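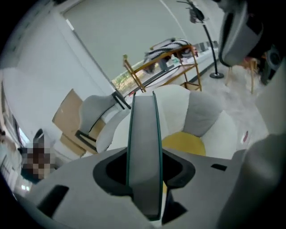

Cleaning and Resetting an Upholstered Seating Corner

Applies to: low padded seats, fabric chairs on metal legs, open wood shelving, hard floors.
Time: one morning, plus drying.
Revised in February by Omolara Lawal.

What you need

Vacuum with an upholstery nozzle and a crevice nozzle
Two white cotton cloths
Soft brush
Mild dish soap and lukewarm water
Felt pads for chair legs
Tape measure

Step 1. Clear the seats

Lift off anything that is not attached. On a puffy seat in white, gray and yellow, check whether the colored part is a separate cushion or is sewn down before pulling at it. Look for a zipper or a hook strip along the underside. If neither is present, leave it in place and clean around it.

Step 2. Vacuum

Use the crevice nozzle along every seam where two padded segments meet. Work from the top of the back down to the seat. Switch to the upholstery nozzle for flat panels and make 3 passes, each in the same direction. Brush stubborn lint out of the seams and vacuum again.

Step 3. Test and spot clean

Mix one teaspoon of soap into a quart of water. Test on the underside and wait until the patch is dry. Gray fabric hides water rings while damp, so check it again in daylight.

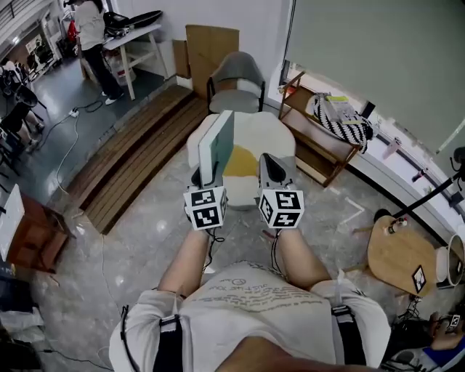
Dab; do not rub. Start at the outside of the stain and move inward. White fabric should be rinsed twice with plain water on a clean cloth. Where yellow fabric meets white, clean each color with its own cloth to avoid transfer.

Do not sit on the fabric until it is dry to the touch at the seams. Mio Furukawa leaves hers overnight.

Step 4. Chair legs and floor

Turn metal-legged chairs over on a blanket. Wipe the legs and crossbars with a damp cloth and dry them immediately. Fit felt pads before the chair goes back on a patterned or polished floor. Run power cords along the wall and keep them out of the walking line.

Step 5. Shelves and cardboard

Empty wood shelves one tier at a time and wipe with the grain. Fold or roll textiles so they do not hang over the edge and catch on passing sleeves. Heavy paper goes on the lower tier.

Flattened boxes leaning on a wall slide easily. Tie them in a bundle with the longest panel at the back, or take them out with the recycling.

Step 6. Put the seats back

Leave at least 3 feet of clear floor in front of the seating. Keep padded seats out of direct window light, or lower the blind during the brightest hours. Rotate loose cushions once a month.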